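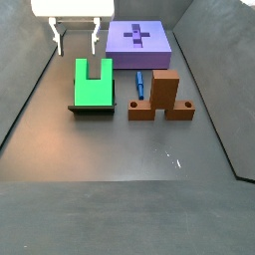

A reader in Namport objects that the old version of this page gave clearances without saying which side they were measured on, and asks for one rule that covers both sliding and push fits. The answers were revised on 14th January.

## Fits and clearances for plastic parts: FAQ

**Is clearance given per side or in total?**
Per side. A gap of 0.2 mm per side makes the slot 0.4 mm wider than the part.

**Can one value cover every fit?**
No. Start at 0.2 mm per side for a sliding fit and 0.1 mm for a push fit, then adjust after a test piece.

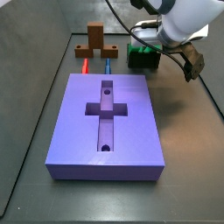
Test pieces should be made in the same material and the same orientation as the final part. A result from a different colour of the same material can be used as a first guess only.

**Do inside corners need extra room?**
Yes. Add a small relief at each inside corner, or chamfer the matching outside corner by 0.5 mm. Do one or the other.

**Which file formats does Nateck accept?**
STEP and STL. State the units in the order note. Files over 240 MB must be split.

**What is the largest batch?**
500 parts per order. Orders above 200 parts go through the Dawber workshop and take longer.
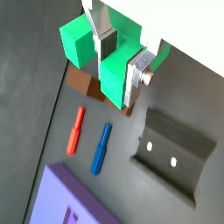 Split deliveries are possible if requested before work begins. Each delivery is invoiced separately.

**Where is the Trokum price list?**
It was withdrawn in March. Quote form 543 replaces it.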